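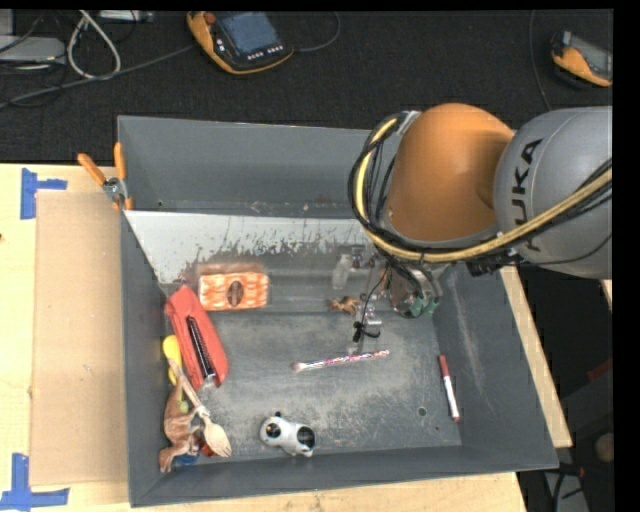 4. Loading and clearing the sorting bin

Read this section before you put items in the bin for the first time. It covers the Skalberg 341 and the older 331. Where the two differ, the step says so.

4.1 Before you load

1. Set the bin on a flat table and push down on each corner in turn. If it rocks, move it or shim the table leg. Do not shim the bin itself.
2. Take out everything left from the last run, including caps, labels and torn wrapping.
3. Wipe the floor of the bin with a dry cloth, working from the back wall to the front.
4. Check the side walls for burrs. Scuffs and pale scrape marks are normal wear and need no action. A raised edge you can feel with a fingernail must be filed flat.

CAUTION: Wear gloves when you check for burrs.

4.2 Loading small items

1. Lay soft packets, such as tissues, flat with the printed face up.
2. Place small bottles one at a time. Close the caps first.
3. Leave a finger's width between items. They may touch once they settle — do not go back and straighten them.
4. Keep the load to a single layer. On the 331, keep the total weight under 2 kg.

NOTE: Clear bottles are hard to see against gray metal. Put them in last and look for them first when you clear the bin.

CAUTION: Do not load glass, open containers or anything with a loose blade.

4.3 Clearing the bin

1. Stop the run and wait until all movement has ended.
2. Lift items out by hand, large ones first. Do not tip the bin to empty it.
3. Run a hand along the foot of each wall, where flat packets tend to slide.
4. Return damaged items to the tray marked Odum, not to stock.
5. Enter the load number on the bin sheet.

4.4 Cleaning

Use warm water and a little dish soap. Dry the bin fully before the next load. Scouring pads leave marks of their own and should be kept for dried glue — see Section 7 for labels that will not come off.

Replacement bins are ordered under part number 474. Send the request to Angeliki Kokkinos in stores, with the model number from the old bin.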